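Workshop tips: buying your first small robot arm without wasting the money

Updated 5 June 2026

Quick one this week, I've had the same question from four people so it's going on the page. What to buy, what order, what to leave in the shop.

Tip 1. Write the job down first. One line. "Pick up screws and put them in a tray" is a job. "Have a play with robotics" is also a job but costs more, believe me. Stick the line on the wall and check every purchase against it.

Tip 2. Split the budget before you look at anything. Mine was 900 pounds all in, and I did it like so:
Arm, printed parts and servos: 221
Spares and cable: 32
Everything else: bench, lights, power supply, camera, tools, and a lump held back for October when I know what I got wrong.
The arm is not the dear bit. Everyone thinks it is.

Tip 3. Printed or metal? Printed for a first one. If a bracket cracks you print another that evening. Ask what the parts are printed in and at what infill, and if the seller doesn't know, walk away. Thin parts on the gripper end flex more than you'd like so get two sets of fingers. No printer? Corey Goodwin at Filetdale will run a set for you but he wants the files tidy and he wants paying up front, fair enough.

Tip 4. Camera money. Don't blow it all on resolution. Minimum focus distance is the number to look for, and it's never on the front of the box, it's down in the spec sheet if you're lucky. A fixed-focus camera set for the far side of a room is no good with something a hand's width off the lens.

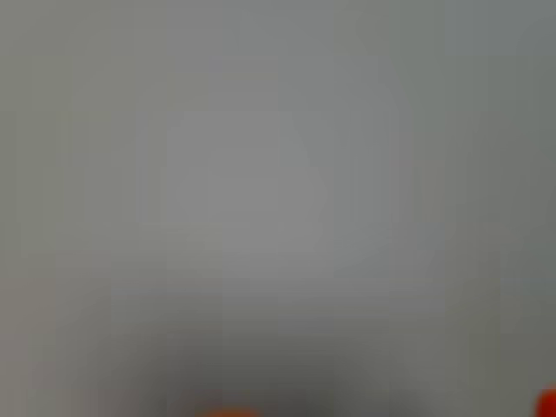 Manual focus ring if you can get one, then a dab of nail varnish to stop it creeping. Autofocus hunts. Turn it off if the software lets you, and check that it does BEFORE you buy. Kioko sell theirs on a return basis, which I've used twice. Keep the packaging.

Tip 5. Servos. Buy them all from the same batch, plus one over. Mixed batches can have different gears inside and you'll only find out when one joint is sluggish and the rest are fine. Label each with its joint number the minute it comes out of the bag, masking tape will do. Neema Waweru wrote in to say she uses coloured heatshrink on the leads instead, looks smarter and doesn't peel.

Tip 6. Power supply. Add up the stall current of every motor, not the running current. Then go a size up. Skimp here and the arm twitches and you spend a weekend blaming the code. I did. Switched socket within reach of your other hand, please.

Tip 7. Cable. Measure with the arm at full stretch, then add a bit for the loop at each joint. Too short and it yanks the connector out, too long and it snags on whatever's next to it. Silicone wire bends nicer than the PVC stuff and only costs a touch more. Cable ties loose enough to slide a pencil under.

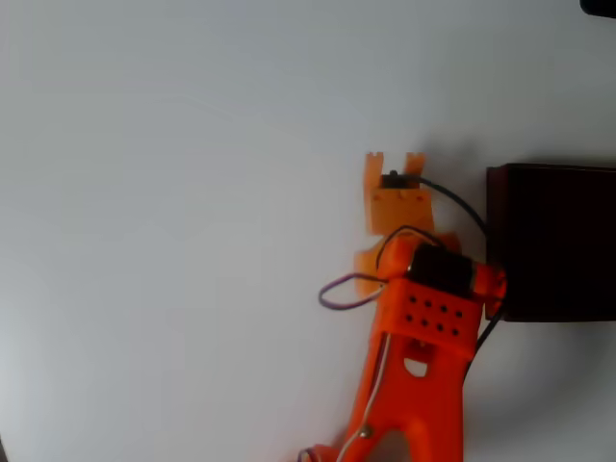

Tip 8. Bench surface. Plain, pale, matt. Old shelf board is fine, or a bit of melamine offcut if you can live with the glare. Wipe clean, dropped screws show up, and you can pencil marks on it for where the base goes. Clamp the base. Two clamps. Rubber feet are not enough whatever Wullum's catalogue tells you.

Tip 9. Tools you'll really use: decent small crosshead driver, side cutters, tweezers, a multimeter. Thats it. Put off the fancy crimping tool till you've made your seventh bad crimp.

Tip 10. Second hand. Worth a look, but ask to see every joint moved through its whole range, and listen for grinding. Prasanna Gunawardena got a Grondell kit with the motors already set up and saved himself an evening. Check the horn screws, they're usually the first thing to go missing.

Delivery: allow 7 days on parts from abroad and don't book time off to build it untill the box is in your hands.

Next time, storing small screws. Send me your jam jar ideas.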